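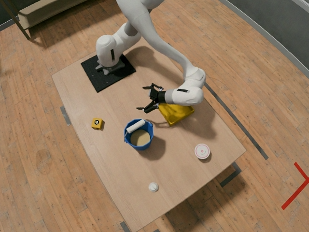

1. The food pantry on our side of Pusbridge got a letter from the city on Tuesday. It has been reclassified. It used to be a "community resource" and it is now an "assembly use." The beans are the same beans.

2. An assembly use needs 75 parking spaces. The pantry serves people who mostly come on foot, or on the number 6 bus, which stops running at 5:40 so that nobody gets carried away.

3. The pantry has four spaces. One of them has a dumpster in it.

4. I went to the zoning counter to ask where the other 71 might go. The man there was very nice. He suggested we talk to Kustomex, who own the big lot across the road. It holds 1,000 cars and on a weekday you could graze sheep on it.

5. Kustomex will rent us a corner of it for $2,000 a month. That's more than the pantry spends on eggs. They sent a brochure with the quote. There's a tree on the cover.

6. Demetrio Llorente has run the Thursday line since the plant closed. I read him the brochure over the phone. He asked if the tree was included.

7. For those who don't live here: the river splits Pusbridge in two. The north side has the council chamber, the good bakery and a store that sells only olive oil. The south side has us. You can see one from the other very well. The view is better going south to north.

8. There's a second pantry, by the way, up on the north side, in the back of a church. Open two hours a month, lovely shelving. It has nine parking spaces and is still a "community resource." I asked the nice man about that too. He said it was a legacy matter.

9. We are also a legacy matter, I said. We've been poor for ages.

10. He wrote that down, which I didn't expect.

11. I-seul Yeon went through the code at her kitchen table (she does property law for a living, so this was her evening off) and found that the parking rule can be waived for any site where "the predominant mode of arrival is pedestrian." You have to prove it with a survey.

12. So if you're in line this Thursday and a woman with a clipboard asks how you got here, please tell her. She isn't from the benefits office. She doesn't want your name. "Walked" is a complete answer.

13. A few people have already asked me if they should leave the car at home to help. No. Just say you drove. We have plenty of walkers, trust me – look at the shoes.

14. The hearing is at 2 p.m., in the north side chamber, when most people who use the pantry are at work. Yes, at work. I keep having to explain this part to people who own olive oil.

15. Parking at the chamber is free and there is lots of it. If you're coming by bus, get off at Nusow Street and walk up the hill. I-seul will have the survey forms and Demetrio is bringing sandwiches.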